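# Tabletop arm stops or drops an item part-way through a task
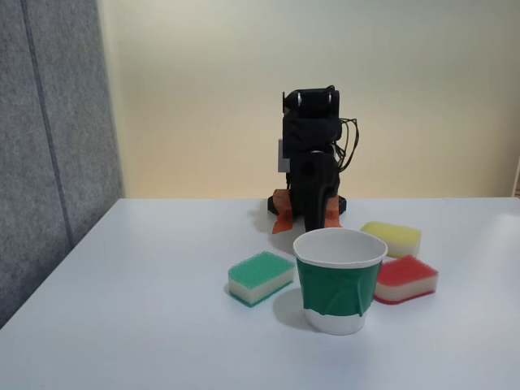 **Category: Household tips – Faults and safety**

The following guidance applies to small tabletop arms used for light sorting and clearing, such as placing sponges in a cup. It was revised after a fault at the Penau workroom, in which an arm released a sponge early and then swung back against its own cables.

Before touching the arm, switch it off at the power point. Support the upper joints with one hand while doing so, as an unpowered arm may fold without warning. Wait 2 minutes before handling the servos, which can remain hot after a stall.

Check the base next. Tape loses its grip on a smooth tabletop, and a base that has shifted by 3 mm is enough to spoil a pick-up. Replace any tape that has lifted; do not press old tape back down. Cables should hang clear of every joint through the full range of travel.

Use dry sponges only. A wet sponge is heavier, and drips must be kept away from the base and wiring. Paper cups tip easily and should be replaced once the rim softens.

Restart at the lowest speed, with hands and sleeves well clear – a colour-coded sponge is not worth a pinched finger. If the fault recurs, leave the arm unplugged and record it in the Grenov log under code 19.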